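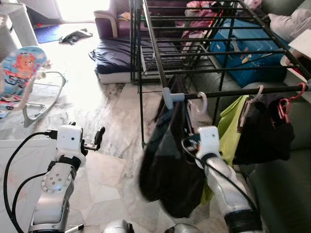

客厅晾衣服，最先要定的是晾衣架放在哪里，衣服往哪里挂，其次才是怎么挂。住的房子没有阳台，或者阳台封了当书房用，衣服就只能进客厅。客厅里有沙发，有收纳箱，有椅子，架子一撑开，能走的路就剩一条。所以架子的位置要先考虑人怎么过，再考虑风怎么过。黑色金属架靠着深绿色沙发这一侧撑开，衣架挂在下面那根横杆上，白的、浅粉的、红的各用各的，深色大件和一块青柠绿的布都从横杆往下垂，沙发上还堆着粉色和玫红色的衣物。这种摆法在小户型里很普遍，下面就按这样的条件，一步一步讲怎么晾、怎么翻、怎么收。

适用范围

本文适用于没有烘干机、没有阳台，或者连续阴雨天只能在屋里晾衣服的家庭。羊毛大衣、羽绒服、真丝不在内，这几类请看洗标。被套和床单另有一节，放在后面。

我家在 Brallel 的1608室，客厅朝北，地面是石纹光滑的硬地，没有铺地毯。铺了地毯的房间，步骤大体一样，只是滴水的问题要另外处理。

需要的东西

折叠晾衣架一个，带网格状横杆的那种最好用
塑料衣架若干，肩宽不同的各备一些
落地电风扇一台
长杆一根，带钩，用来取高处的衣架或捡掉到沙发后面的袜子
折叠桌一张，用来叠衣服和放待处理的衣物
椅子一两把，临时搭衣服用
旧毛巾两条，吸水用
温湿度计一个，没有也可以
除湿机一台，没有也可以

温湿度计我用的是 Anghel，挂在离架子远一点的墙上。挂得太近，读数只反映湿衣服旁边那一小块，对整个房间没有参考价值。除湿机是 Galtik 的小型机，梅雨天才拿出来。

第一步 腾地方

先把架子要占的地面清空。架子腿细，撑开以后腿的位置往往比上面的横杆更靠外或者更靠里，收纳箱、纸盒顶着腿，架子就站不平。地上的纸盒推到墙边，玩具收进箱子，散落的细杆、衣架、数据线都捡起来。捡东西这件事放在撑架子之前做，撑开以后再弯腰去捡，很容易碰到衣服。

沙发和架子之间留一条手臂宽的空。留不出来的话，至少让短的衣服挂在靠沙发的一侧，长的挂在外侧。湿衣服贴着沙发布面，两边都不容易干，深色衣服还可能把颜色染到浅色的靠垫上。靠垫先拿走，放到椅子上或者卧室里。

收纳箱如果必须放在架子后面，盖子要盖好。箱子里放的是换季衣服的话，检查一下盖子四周的扣。客厅里晾一晚上的衣服，湿气会钻进没盖严的箱子，四月份我打开过一箱收好的薄毛衣，最上面两件摸着发潮，只好全部重新晾过。

第二步 撑架子

把架子平放，确认两侧的塑料接头没有开裂，再立起来打开。接头是整个架子最容易坏的部位，金属杆一般没事，接头松了，横杆就会往一边斜，衣架全部滑到低的那头去。接头处有轻微晃动的，可以在里面缠一圈生料带再插回去。开裂的就要换，不要用透明胶带缠，胶带受潮以后会脱。

架子打开后用手按一按两端，四条腿都着地再挂衣服。地砖不平的房间，在短的那条腿下面垫一小块折起来的橡胶垫，垫纸板也行，不过纸板湿了会塌，每次都要换。

光滑的地面上，架子腿的脚套很重要。脚套掉了，金属管直接接触地砖，会滑，也会留下黑色的划痕。脚套在五金店按管径买，量的时候量外径。

第三步 洗完先分堆

衣服从洗衣机里拿出来以后，不要抱着一整桶直接往架子上挂。先在折叠桌上分成几堆：

厚的，比如卫衣、牛仔裤、厚浴巾
薄的，比如T恤、衬衫、家居裤
小的，比如袜子、内衣、手帕
容易掉色的，单独放

桌面先擦干净。白色桌面上放深色湿衣服，放久了会有印子，一般用湿布能擦掉，擦不掉的用一点洗洁精。分堆的时候顺便把每件抖开，袖子翻出来，口袋掏一遍。纸巾忘在口袋里洗碎了的，先拿到卫生间里抖，抖干净再回来挂。

容易掉色的黑色和深棕色衣物，头几次洗过以后尽量和浅色的隔开晾。隔一个空衣架的距离就可以。

第四步 挂

挂的顺序是先厚后薄，先长后短。

厚的和长的用衣架，挂在架子边上的横杆，让它们自然垂下去。网格状的平面适合摊放小件和需要平铺的针织衫。很多人习惯先用毛巾把上面的平面铺满，下面横杆再挂衣服，结果上面的湿气一直闷着下面的。我的做法是平面只铺一半，另一半空出来走气。

衣架的选择看肩宽。肩窄的衣架撑不开大人的卫衣，领口和肩部叠在一起，那里总是最后干，也最容易有味道。肩宽的衣架用在小孩的衣服上，会把袖子撑出两个鼓包。家里衣架颜色杂，可以按颜色分工，比如一种颜色专门挂大人的上衣，一种颜色挂裤子，另一种挂小孩的。收的时候连衣架一起拿走，看颜色就知道进哪个房间，省一道分拣。

具体到每一类：

T恤。衣架从下摆伸进去，不要从领口硬塞，领口会松。挂好后拉一拉两侧的缝线，袖子捋平。

衬衫。最上面一粒扣子扣上，领子立起来，半干以后再翻下去。袖口的扣子解开。

卫衣。帽子是最难干的地方。可以多用一个衣架，把帽子单独勾起来，或者把卫衣倒着挂，下摆夹在横杆上，帽子自然垂着。倒着挂时口袋要翻出来。

牛仔裤。翻到里面朝外，裤腰撑开，用两个夹子分别夹住前片和后片，让裤腰成一个圆筒。

长裤和家居裤。对折搭在横杆上也可以，折的地方会干得慢，中途要挪一次。

内衣。用小夹子夹边，不要夹松紧带中间。

袜子。袜口朝上还是朝下有不同说法。我夹袜尖，袜口朝下敞着，松紧口不会被夹子夹出印。

毛巾。搭在横杆上，前后一长一短，不要对齐。两层错开，中间的空会大一点。

薄的布，比如桌布、围巾、擦手巾，往两件厚衣服中间插。厚的挨着厚的，中间一点风都过不去，隔一层薄的会好一些。

第五步 摆风扇

风扇的作用比多数人以为的大。屋里晾衣服最缺的是流动的空气，温度高两度低两度差别不大。

风扇放在架子的一侧，离最近的衣服50厘米，风向和横杆平行，让风从衣服与衣服之间穿过去。正对着衣服的正面吹，前面一排干得很快，后面的几乎没有风。风扇头调到略低于横杆的高度，稍微往下压，因为水分最后都在下摆。

开摇头，中档就够。最大档会把轻的衣服吹到一头去，衣架挤在一起，还得重新分开。

风扇的电线沿着墙走，不要从架子下面穿过。刚挂上去的衣服会滴水，插线板更要放到滴不到的地方，最好搁在高处。这一条请一定照做。

有窗的话开一条缝，位置在风扇对面。外面下雨、湿度比屋里还高的时候就关窗，改开除湿机。除湿机放在架子的另一侧，和风扇相对，排水箱每次用之前倒空。

第六步 滴水的处理

脱水充分的衣服基本不滴水。手洗的会滴，滴在光滑的石材或者瓷砖上很滑，有老人和小孩的家庭要留意。旧毛巾铺在滴水的衣服正下方，湿了就换第二条。不建议用塑料盆接，盆放在架子下面，过路的人看不见，一脚就踢翻。

石纹的地面颜色花，水渍不显眼，滴了水也不容易看出来。挂完以后用脚套着旧袜子在架子周围踩一圈，比用眼睛找快。

第七步 中途翻一次

挂上去大约90分钟以后，去翻一次。这一次翻得好，能省下后面很多时间。要做的事情有：

卫衣的帽子翻面
裤子折叠的地方挪个位置
口袋里层捏一捏，湿的翻到外面
袖子和衣身贴在一起的，分开
摊在平面上的针织衫翻到另一面
内圈和外圈的衣服对调

对调这一步很多人嫌麻烦。可以只调厚的，薄的不用管，它们在哪里都干得差不多。

翻的时候会有一些已经干得差不多的薄衣服，先取下来，给厚的让位置。取下来的不要马上叠，放一放再叠。放在哪里，就是下一步的事。

第八步 桌子和椅子当中转
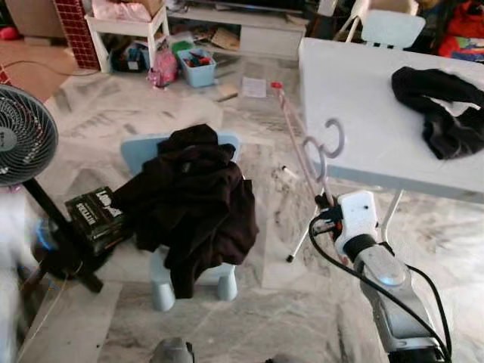 小椅子上搭着深棕色的一大块，折叠桌右边还有一团黑色的，旁边斜靠着那根浅粉色的带钩长杆

架子周围要有两个可以放东西的地方，一个放收下来还没叠的，一个放还要再处理的。我用折叠桌放前者，用小孩的小椅子搭后者。两边不要混，混了以后要一件件重新摸，等于白分。

折叠桌的好处是用完能收。放的位置离架子一步，转身就能够到。桌上的衣服不要堆成团，堆成团的衣服闷一个晚上，皱得很深，厚的里面还会返潮。没空叠的时候，至少抖开平摊，几件摞在一起也没关系。垂到桌边外面的袖子和衣角要收上来，人走过去一带就全掉到地上了。

小椅子适合搭大件。方形靠背有两个角，布搭上去能撑开一点，比堆在沙发上透气。不过小孩的椅子矮，大件搭上去，前面几乎要拖到地，搭之前先把地擦一遍，或者把布往椅背后面多拉一些，让前后长短差不多。椅子轻，前面太重会往前倒，搭特别厚的东西时把椅子背靠着墙。

塑料椅不怕潮，木椅和藤椅就不要拿来搭湿衣服了。蒙布的餐椅也不行。

落地扇如果就在椅子附近，注意布的边角不要贴到网罩上。搭好以后让风扇转一个来回看看，确认扫不到再走开。

长杆靠着桌边放，随手能拿到，杆底有橡胶头的靠得住，没有橡胶头的在光滑地面上会慢慢滑下来，横着放在墙脚更稳。用长杆取衣架的时候钩住衣架的钩子，不要去钩衣服的领子。掉到沙发背后的小件，用它往外拨，不用搬沙发。

第九步 判断干没干

摸表面不准。有风扇吹着的衣服表面凉凉的，摸起来总像没干，反过来，表面已经干了的卫衣，腋下可能还是潮的。按下面的部位摸：

T恤摸领口罗纹
衬衫摸领子和门襟
卫衣摸腋下、帽子接缝和下摆
牛仔裤摸裤腰和口袋里层
毛巾摸两头的锁边
袜子摸脚跟

摸不准的时候，把衣服从架子上取下来，在手里攥几秒再松开，用手背去贴。手背比手心敏感。还有一个办法是贴在镜子上，玻璃起雾就是没干。

第十步 叠和收

全部干透再叠。还差一点的挂回架子上，不要想着放进衣柜里自己会干。

在折叠桌上叠，按人分，一人一摞。叠完一摞马上送到房间里，不要在桌上攒着。沙发上的那一堆也是同样的道理，沙发是最容易变成第二个衣柜的地方，今天的压着昨天的，过几天就分不清哪件是洗过的、哪件是穿过一次的。我给家里定的规矩是，洗过的放桌上，穿过一次还能再穿的搭椅子上，沙发上只准放当天的。这个规矩执行得一般，但有总比没有强。

衣架收的时候钩子朝同一个方向，按颜色归到一起，挂在架子侧面或者收进布袋。随便扔进袋子里的衣架会互相勾住，下次要用时光解开就得半天。

架子晾完就收。长期撑在客厅里，上面会慢慢多出包、外套、围巾，等到下次洗衣服又要先腾一遍。收之前用干布擦一遍横杆，黑色的杆子落了灰看得不太清楚，浅色衣服搭上去就是一道灰印。

床单被套怎么办

床单一次只晾一条，占掉整个架子。做法是把床单横着对折，搭在最外侧的两根横杆上，中间拱起来成一个门洞，风扇从洞口往里吹。没有这个门洞，两层贴在一起，第二天早上中间还是湿的。

被套要翻面，四个角里的线头和绒清掉，角朝下。被套的角最难干，晾到一半的时候把角翻出来。

架子不够长的，可以借两把椅子，椅背对着椅背，床单的一头搭架子，另一头搭椅背。椅背要先擦干净。塑料椅比较轻，上面压一本厚书。

枕套当小件处理，开口朝下夹两角。

容易出的问题

有霉味。多半是晾的时间太长，或者洗衣机里闷过。已经有味道的，重新洗一遍，脱水加一次，然后按上面的步骤少挂一些。喷香的东西盖不住，干了以后味道更怪。

肩膀有鼓包。衣架太宽或者衣服太重。喷一点水，用手抹平，平放晾干。下次换肩宽合适的衣架，或者干脆对折搭在横杆上。

深色衣服沾白毛。和毛巾一起洗的结果，跟晾没有关系。干了以后用粘毛滚筒，湿的时候不要去搓。

架子往一边倒。看是不是厚的都挂在同一侧了。外侧和内侧各挂一半，重的靠近腿，轻的放中间。

衣服滑到一头。接头松，或者地面不平。先垫脚，再看接头。临时的办法是在横杆上每隔一段夹一个夹子当挡头。

干得特别慢。先数衣服之间有没有空隙，伸进一个拳头刚好。伸不进去就是挂多了，分两次洗。

关于架子的尺寸

有人问我用的多大的架子。旧的那个是 Deltik 的，用到横杆漆面起泡才换掉。现在的这个没有量过，撑开以后一个人的衣服一次挂完，三个人的要分两次。买之前建议在地上用胶带贴出架子撑开后的大小，走一走，看还能不能开柜门、拉抽屉，再决定买大的还是小的。商品页上写的宽度有时不包括腿，要看清楚。

带轮子的架子推起来方便，光滑地面上要选轮子能锁的。

常见问答

晚上开着风扇睡觉行不行？
我一般不开。睡前翻过一次以后把风扇关掉，窗留缝，早上起来再开。

暖气边上能晾吗？
可以靠近，不要盖在上面。松紧带多的衣服离远一点。

小孩的衣服要单独晾吗？
分开洗的就分开晾，混洗的没有必要分。

香味太重的洗衣液会不会影响晾干？
不影响干的快慢，但是屋里会很香，关着窗的时候闻着头疼。用量减半试试。

衣服收下来有点硬怎么办？
毛巾最明显。收下来以后两手抓住两头抖几下，搓一搓，会软一些。放多了洗衣粉也会硬。

更新：9月23日，补了床单一节，改了风扇的摆放方向。原来写的是正对着衣服吹，照那样做的请按现在的来。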